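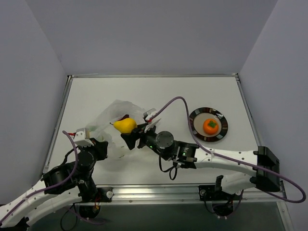 Figure 2. A yellow pear above the crumpled plastic bag, with an orange persimmon on the patterned plate.

3.2 Bag or plate: where fruit rests between the market and the table

When we began visiting homes in Imton in September, we expected to write mostly about bowls. Nearly every family we met had a fruit bowl, often a handsome one, and we had rather fond ideas about the part it would play. What we found in our notes, once Ebere Amadi had patiently typed them all up, was that a good deal of fruit spent its first day or so still in the thin bag it was sold in -- left on whatever surface was closest to the door. Of the 140 fruit diary entries we collected, a great many mention the bag before they mention any dish at all.

Figure 2 shows the two kinds of resting place side by side. The translucent bag spreads out in glossy folds, so that a shopper can half see what it holds, and several of our families told us they liked this very much. The plate, with its pale center and broad dark rim of colored blocks, asks for a little more care, and the persimmon sits on it with its leafy green top facing up, the way most of our families preferred to set theirs down.

Pears were spoken of differently. One grandmother, who kindly gave us most of a Sunday afternoon, said she would never plate a pear until it gave a little under the thumb, and two of her neighbors said much the same (see also Tamuno's earlier notes on ripening habits). We return to this waiting period in Section 4.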